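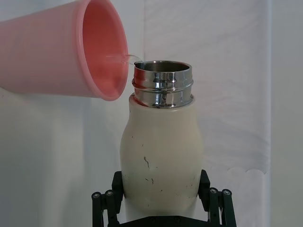
Rosaire Sutherland wrote to me that her rooting water smells bad after four days, and she wanted to know if the cuttings are lost. Usually they are not lost. The smell comes from leaves that sit under the water and from water that stayed too long, and both can be repaired in five minutes. I answered her by mail, but the question comes often, so I decided to write the whole method on one page.

I root houseplants in water on my kitchen windowsill since many years. I had pothos, tradescantia, coleus, mint, philodendron and one very stubborn begonia. My method is slow and simple.

What you need

A healthy plant with long stems
Sharp scissors or a small knife
A bottle or jar with a narrow neck
Tap water
Rubbing alcohol for the blade
Later, a small pot and potting soil

The narrow neck is useful because it holds the stem standing. In a wide jar the cutting falls to the side and the leaves go into the water. If you have only wide jars, put two strips of tape across the mouth, in a cross, and push the stems through the gaps.

Step 1. Choose the stem

Look for a stem that is growing but is not the newest one. Very soft tips rot easily, and old woody parts are slow. Find the nodes. A node is the little bump where the leaf joins the stem, and the new roots of pothos and philodendron come out from there. A piece of pothos stem without a node can stay green in water for months and give you nothing. I know this from my first winter, when I kept a single leaf with its stalk until March.

Step 2. Cut

Clean the blade with alcohol and let it dry. Cut a little below a node. For most plants I take a piece 4 inches long, for pothos sometimes longer. Do not squeeze the stem with dull scissors. A crushed end turns brown.

Take off all the lower leaves which would be under the water. Leave two or three on top. If these leaves are very large, as with some begonias, you can cut each one in half across. It looks ugly but the cutting loses less water.

Step 3. Water

Put the cutting in the bottle first and pour after. When the bottle is already full, the stem pushes the water out and you have it on the table. Pour slowly, until at least one node is covered, better two. The water should be at room temperature. I fill a pitcher in the evening and use it in the morning.

People ask me if they must buy filtered water. In my town tap water works well. If yours is very hard or smells strongly of chlorine, try rainwater with one cutting and tap water with another and compare.

Step 4. Light

Bright place, no direct sun in the middle of the day. An east window is good. Clear glass lets you see the roots but it also feeds algae, so the water becomes green in a sunny place. The algae do little harm to a strong cutting, but they are not nice to clean. My neighbor Clive Hartley wraps his bottles with brown paper and opens the paper only for looking.

Step 5. Change the water

Every four or five days, pour out everything and fill again. Do not only add on top. If the stem feels slippery, rinse it under the tap and rub it softly with a finger. If the end is brown and soft, cut it back to firm tissue, wash the bottle with dish soap, rinse very well and begin again. This is what I told Rosaire to do.

In winter I change once a week and I have seen no problem — the kitchen is cool at that time.

Step 6. Wait

Mint and coleus show roots in a week or so. My last pothos needed 16 days, and the one before it needed 19, on the same windowsill. The begonia took most of the spring. Please do not pull the cutting out each day to see, because the young roots break when they touch the neck of the bottle.

Step 7. Move to soil

When the roots are one or two inches long and have small side branches, it is time. If you wait much longer, the roots fill the bottle and you will have trouble to get them out through a narrow neck. It happened to me with a philodendron and I had to break a bottle which I liked.

Use a small pot with a hole. Make a hollow in moist soil, lower the roots in, fill softly around them and water well. For the first ten days keep the soil more moist than you would for a grown plant. Roots made in water are not used to dry soil, and the leaves may hang a little — this passes. No fertilizer in the first month.

Some questions

Can I put several cuttings together? Yes, three or four in one bottle, if they are the same kind. If one rots, take it out the same day and change the water.

Is rooting hormone necessary? For the plants on this page, no. The powder mostly washes away in water.

Can the plant stay in water forever? Pothos can live so for years with a drop of liquid fertilizer each month. Coleus gets weak. Mint I would always put in soil, in its own pot, as it takes the place of everything else.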